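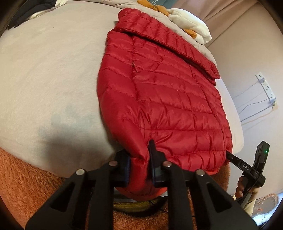 How to Wash a Puffer Jacket at Home Without Flattening It

For years I paid the cleaners in Pekstead to do our winter coats every March, and every year I grumbled about the bill. Then one spring I looked at the care tag, saw a little washtub on it, and decided to be brave. I've done them all myself ever since, and they come out puffier than they ever did from the shop (my old navy one included, which has been through a lot).

Before you start, read your own tag. If it says dry clean only, please believe it. Otherwise you'll need a front-loading washer, a dryer with a low setting, a gentle liquid soap made for down, and 3 clean tennis balls. Set aside a whole afternoon, too. The washing is quick, but the drying takes patience.

Empty every pocket, and I do mean every one. I once washed a full packet of tissues and was picking white fluff out of the seams until summer. Close all the zippers, undo any snaps, and take off the hood if it comes off. Look along the stitching for small holes while you're at it, and mend them now, or you'll have feathers all over the drum.

Collars and cuffs get the grubbiest. Dab on a little soap with a damp cloth, rub softly, and leave it for 12 minutes or so while you make yourself a cup of tea.

Wash the jacket by itself on the gentle cycle in cold water, using less soap than you think you need. Run a second rinse, and a third if you still see suds. Skip the fabric softener altogether — it coats the down and makes it limp.

When you lift it out, hold it from underneath with both arms. It will look awful, thin and lumpy and sad, and the first time I saw that I was sure I'd ruined it. Squeeze out the extra water, but don't wring it.

Into the dryer it goes, on low, with the tennis balls. Stop every half hour to shake it and break up the clumps with your fingers. Mine usually takes 3 hours, and a thick one can take longer. If you can still feel lumps, it's still damp inside, so keep going.

Leave it on a hanger overnight before you put it away, and don't cram it into a vacuum bag.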